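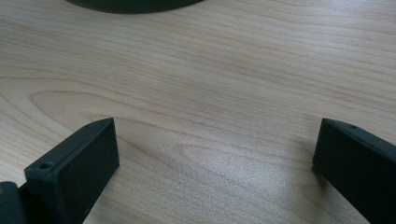 Fig. 1. Hand-held gripper, fingers open over the bench top.

Jul 21, 2020
Workshop notebook, Slaoui laboratory. Entry by Majdi Twal.
Unit: Viro hand-held gripper, job 2641.

The unit was returned to the bench for its scheduled check of finger alignment and opening. The previous check is recorded under March and was signed by Ehab Shawky.

Procedure followed:
Fingers opened to the stop and left unloaded. Height of the two tips compared by eye against the camera view, then with the feeler gauge. Fixing screws tested with the 4 mm key. One screw on the left side took a small further turn and was marked with paint pen. No movement was found in the right finger.

The opening was cycled eight times by hand. A slight drag was noted near the closed position on the first two cycles and was not felt again. The slide was wiped and given a light film of the Westeo grease. Excess grease is to be removed before the unit is issued, as it collects dust at the root of the fingers. 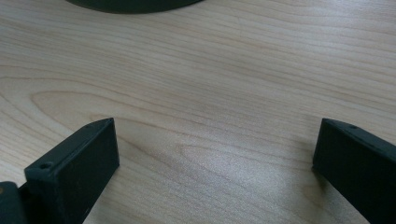

Fig. 2. Open position, camera view. Tips at nearly the same height.

The edges of the left finger should be inspected again at the next check. Replacement fingers are held in the Ekar cabinet, second drawer; the stock card has not been brought up to date and E. Shawky has been asked to correct it.

Camera mount not disturbed. Should it be loosened for any reason, the view must be set again before the unit is used.

Outstanding: closing force to be measured when the gauge is back from calibration. Unit to remain on the bench until then.

M. Twal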